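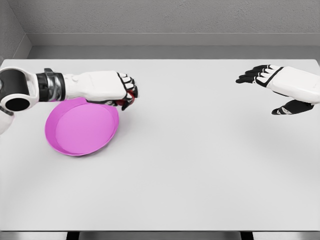 We finished our second full game of Loduvano at the weekend, and I think I now understand why the first one went so badly. It is a trading and warfare game for up to 5 players, each running a river state with its own granary, harbour and garrison. Everything you own sits on a personal board, and anything you offer to the others goes in a shared pool. The rules suggest using a dish for the pool. The pool is where the game is won, and in our first game we hardly touched it.

Each round has a trade phase and then a campaign phase. You can only march if you have fed your garrison, and by round three your own fields won't cover it. So you put timber or iron into the pool and take grain out, at a rate set by the harbour track. I played Woder, which has plenty of iron and almost no farmland. Sostel is the other way round and ought to be its natural partner. In our game Sostel took Valderrama early on, which has the only bridge on the lower river, and after that I was paying a toll on every cube. The toll looks small on the card – one coin – but it adds up.

Combat is simple. You compare strength, add a card each, and the loser retreats one space. There are no dice. I was worried this would make it dry, but the cards are limited to 8 each for the whole game, so using a good one early hurts later on.

My complaints are mostly about the rulebook. Sieges are explained in 2 places and the two don't agree on whether a besieged town can still trade. We decided it can't. The player boards are thin, and mine has already started to curl at one end. It also took us nearly four hours, and the last round dragged because the leader was obvious by then.

I'd still play it again. Next time I want to try Sostel and leave the bridge alone until round four, to see if Woder's iron comes to me anyway. If anyone has an official answer on the siege rule, please leave it in the comments.

Posted May 10, 2022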